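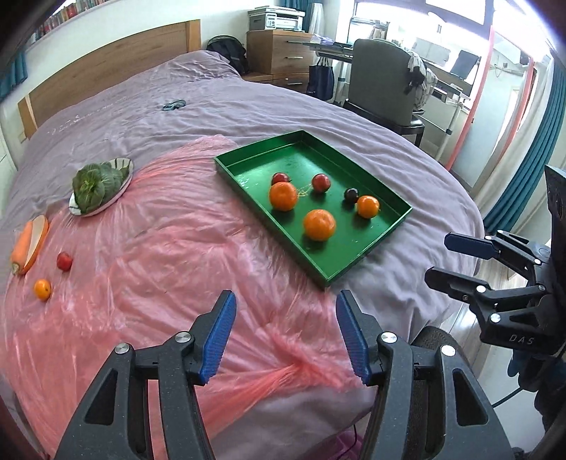 *Produce sorting on the bed, near gripper open.*

# Hand-held demos: fruit and vegetable set

Feb 15, 2022

This page belongs to the Nullstead household task collection. The task is to move fruit and vegetables between a tray and a plate, shown by hand with a pair of gripper tools. The person holding them does the work at normal speed and the camera on the tool records it. No arm is involved at this stage.

We have 1,476 demos across all tasks so far. The produce set was planned at 40 per room and the bedroom ended up with 43, so the last few are kept as spares.

## Notes on the bedroom setup

**Tray.** Green, low walls, set at an angle to the near edge. It holds six pieces in the photo: orange citrus fruits, tomatoes and one small dark fruit. The inside is shiny and picks up light, so expect highlights in the recordings.

**Plate.** White and oval with a striped rim. Leafy greens are on it in this layout. Leaves are harder to grip than round items and are logged under their own label, "Tovar-leaf".

**Loose items.** A small red tomato and a carrot-shaped piece lie off the plate. Start positions change between demos. Please don't line things up.

**Surface.** Thin pink plastic over part of a wrinkled sheet. A soft surface gives under the fingers, so come down slower than you would on a table.

**Grippers.** Blue pads on the fingers. Start every demo with the fingers open and end it the same way. Close on the widest part of the fruit, lift, pause, then move. If a piece rolls away, go after it and keep recording. Those demos are useful.

## Next

The same set goes to the Bona kitchen in May, on a hard counter. Remote control runs on the Sanell arm come after that and will get their own page.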